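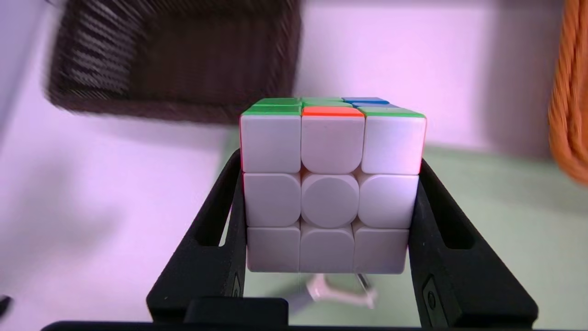
Print | E-mail

Guver: Household Robots Still Not Ready for Chores

URNMONT, August 28, 2019 — Holding a puzzle cube is a long way from doing the laundry, says Guver, which tested home robots on 261 chores and would trust them with four.

"The demos look great," said test lead Tumelo Moodley. "Then you ask for a folded towel — and you wait."

Guver advises buyers to hold off. Full results come out in October.

Print this page | E-mail this page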